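Section 4. Planning and Budgeting for a Fixed-Base Arm

4.1 Scope

This section applies to departments that intend to purchase or lease a single fixed-base robot arm for handling work in furnished rooms. It covers the period from the first request to the release of the purchase order. Installation is treated in Section 5 and operator training in Section 7.

The requesting department is responsible for steps 1 through 9. Steps 10 through 12 are carried out jointly with the Kilel Purchasing Office. Form 532 must be open before step 1 is begun, and the form number is to be quoted on all correspondence with suppliers.

4.2 Defining the task

1. Write down the objects the arm is expected to handle. Give the weight, the largest dimension and the surface of each one. Soft goods, straps and handles are to be listed separately from rigid items.

2. State where each object will be picked up and where it will be set down. Heights are measured from the finished floor, not from the mounting surface.

3. State who else uses the room, and at what hours.

4. Identify the heaviest object on the list and add the weight of the gripper. The total is the minimum payload to be entered on Form 532, line 6.

Note: The payload printed in a supplier's brochure may or may not include the gripper. Ask for the answer in writing.

4.3 Preparing the layout model

A simulated layout is required for every request. It is prepared in Pratico, for which the department may use one of the shared seats. Requests supported only by a floor plan are returned.

5. Build the room in Pratico with all furniture that will remain in place after installation. Doors, lamps and plants are to be included. Items that will be removed are left out of the model and listed in the remarks.

6. Place the arm base on its intended mounting surface. Check that the connectors and the stop control can be reached by a standing person without leaning over the work surface.

7. Place the objects from step 1 on the pick surface and bring the gripper over each in turn. Record any furniture, edge or rail that comes between the arm and the object.

8. Save at least 2 views of the layout and attach them to the form. One must show the arm in relation to the objects. The other must show the pick surface and the floor between it and the mounting table.

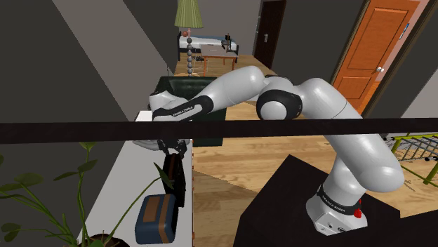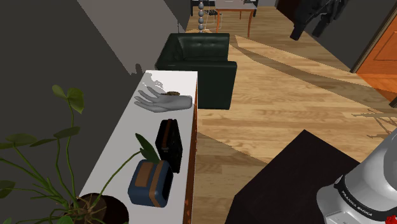

Figure 4-1. Two views of a simulated layout in a furnished room. Both include the white pick surface with the blue case and the dark mounting surface with the arm base.

9. Compare the views with the room. In a layout of the kind shown in Figure 4-1, the gap between the mounting surface and the pick surface should be measured on site and entered on line 9, together with the clearance to any chair or plant standing near the arm.

Caution: The model does not establish that a layout is safe. A risk assessment by a qualified person is required before power is applied, whatever the model shows.

Caution: Objects standing upright may tip when approached from above. If such objects are on the list, budget for a physical trial under 4.5.

4.4 Preparing the budget

The budget sheet has a separate line for each of the following. A line that does not apply is marked "none" and is not deleted.

Arm and controller
Gripper and spare fingers
Mounting table or plinth
Electrical work
Guarding or presence sensing, as called for by the risk assessment
Software licenses, first year
Software licenses, following years
Freight, unloading and disposal of packaging
Staff time for commissioning
Service contract

Mounting tables are the line most often underestimated. A table that was bought as office furniture is not accepted as a mount unless the supplier of the arm has confirmed it in writing - the confirmation is attached to the sheet.

Staff time is entered in hours. Past requests have used more than 50 hours between delivery and first supervised operation, and a lower figure will be queried.

Note: The cost of moving or replacing existing furniture is charged to the department's own account and does not appear on this sheet.

4.5 Quotations and trial

10. Request written quotations from no fewer than two suppliers. Drukero and Benítez hold framework agreements with the Purchasing Office and may be approached directly. Other suppliers must be registered first. Send each supplier the same object list and the same views.

11. If a physical trial is required, arrange it before the quotations expire. The trial uses the department's own objects. A run of 200 picks is the standard length, and the supplier's log is attached to the form together with a note of every object dropped, tipped or missed.

12. Submit Form 532 with the budget sheet, the layout views, the quotations and, where it applies, the trial log. Incomplete sets are held for the next review and do not keep their place in line.

Reviews are held in October and again in spring. Departments planning to install in the summer recess should submit to the October review - delivery times on controllers do not allow for the later one.

4.6 Changes after approval

A change of arm model, of mounting position or of pick surface voids the layout views. Steps 6 through 9 are repeated and the new views are sent to Purchasing with the original form number. A change of gripper requires step 4 to be repeated.

Changes to room furniture that do not fall within reach of the arm are recorded in the remarks only.

Contacts: Karlijn Vanhove (layout models and Pratico seats); Apostolos Liapis (budget sheets and framework agreements).

Section revised 19/11/2022.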